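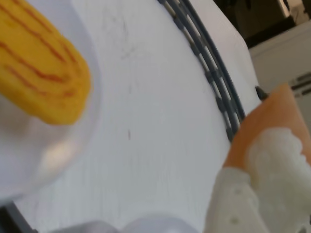

Robots are very good at doing the same job over and over again, but now and then one gets in a muddle, and the muddle is called a fault. Suppose a robot called Tarkska has to move food on to a toy train. It reaches past the curved grey track on its white table, and if its fingers shut a moment too soon, they close on nothing at all! It doesn't feel silly, poor thing – it simply carries on as if it were holding its lunch.

Missing a piece of food is a small fault. A bigger one is bumping into something, and that is why engineers give a robot a rule: if you feel a push you didn't expect, stop. Tarkska's makers tried 600 practice moves and found up to 100 that needed another go, which is quite all right, because practice is for finding mistakes.

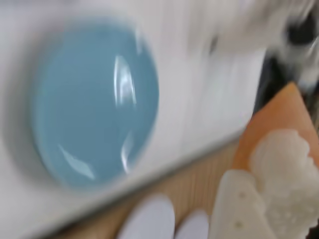

What should you do if a robot goes wrong?

Keep your fingers well back, even if it looks still – it may only be waiting. Then tell a grown-up, who can press the stop button.

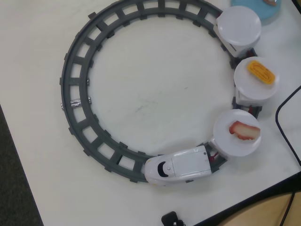
The toy train and its round white plate cars, two of them carrying food.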